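Sock knitting is the making of socks from yarn, by hand or by machine. Hand knitters usually work in the round on four or five needles, starting at the cuff or at the toe. The cuff is most often ribbed - knit and purl stitches in turn - so that it stretches and springs back.
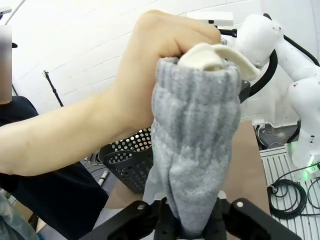

According to Hrefna Hallgrímsson, ribbing should make up at least a quarter of the leg, a rule other knitters find too strict. Kaj Þorgeirsson gave 76 stitches as the upper limit for fine yarn.

The heel is turned with short rows or a flap.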